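3.2 Portioning dried foods from soft bags

Of all the packing tasks we looked at, moving dried food out of a soft bag gave us the most to talk about. Figure 3 shows a bag of small dark pieces and the white tray used with it. 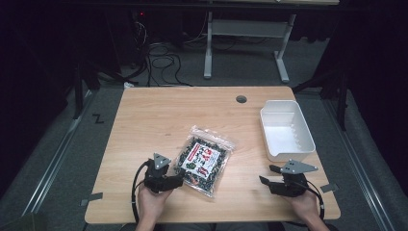 Figure 3. Clear labeled bag and shallow white tray on the wooden tabletop.

3.3 Why the bag matters

A soft bag has no fixed shape, and that makes it a wonderful thing to study! Its contents slide to one corner when it is lifted, the film folds over on itself, and the opening can close again halfway through a pour. Mirta Medina and Pieter Boersma sorted our notes on 17 bag types by how the film behaved near the seal — a far better guide to difficulty than weight.

The tray deserves as much attention. Low, sloped walls let small pieces spread out, so a poor pour is easy to see, but they also let pieces bounce over the side. We logged 1000 pours in the Claller set and kept 989 of them; the other 11 had incomplete notes. Spills were most common near the end of a pour, when people tended to shake the bag. We were delighted by how many different ways they found to do it, and Section 4 takes up 3 of these in detail.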